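Why Are Some Squashes So Bumpy?

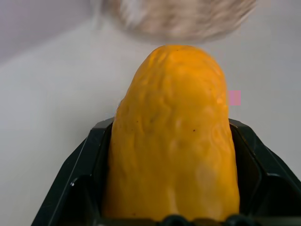
Every fall, somebody at the Mokinbridge market picks up a lumpy squash, looks it over, and asks what is wrong with it. Usually nothing. Vegetables were not told they had to be smooth. A skin can be covered in ridges, bumps and wrinkled folds, and still be a fine golden orange with a bit of a waxy look to it, like the one at the top of this page. (It might be a squash or a small gourd. It even looks a little like a mango that had a hard week.) Tiny brown specks are common on this sort of thing too, and they are no reason to scream.

So where do bumps come from?

Mostly from the seed. A squash gets its shape from its parent plants, the same way you got your ears. Some kinds come from long lines of smooth squashes. Others come from long lines of lumpy ones, and they carry on the family tradition. If you save seeds from a bumpy squash and plant them next year, you may get bumpy squashes. You may also get a surprise, because bees carry pollen from one plant to another and do not keep careful records.

Growing can be a little uneven as well. A squash starts out as a small swelling behind a flower. Then it gets fatter all summer, and some parts of the skin can grow faster than others. Where that happens, you get folds and ridges. Think of a bedsheet that is too big for the bed, except that you can make soup out of it.

What is the skin for?

A squash can't run away, so it has to wear good armor. The skin keeps water in and keeps mold out. On a winter squash it gets tough as the squash ripens, and that is why grown-ups grunt when they cut one open. (Let them do the cutting. The grunting is part of their job.) The waxy layer on the outside slows down drying, so a good one can sit on a cool shelf for weeks, doing very little and doing it well.

And the orange?

Orange squash gets its color from carotenoids, say "kuh-ROT-uh-noyds." Carrots have them too, and so do ripe mangoes. Many squashes start out green and turn orange as they ripen, though some stay green their whole lives and don't care what you think.

Squash or gourd?

They are cousins, in a big family that also has cucumbers and melons in it. People usually say "squash" for the ones they eat and "gourd" for the hard or bitter ones they put on the porch. Don't bite one to find out. A very bitter squash or gourd can make you sick, so ask a grown-up which kind you have.

Something to try

Close your eyes and have a friend hand you three things from the kitchen, one of them bumpy. Can you name each one by touch? Potatoes are harder than you'd think. Lemons give themselves away by the smell, which is cheating, but blame the lemon.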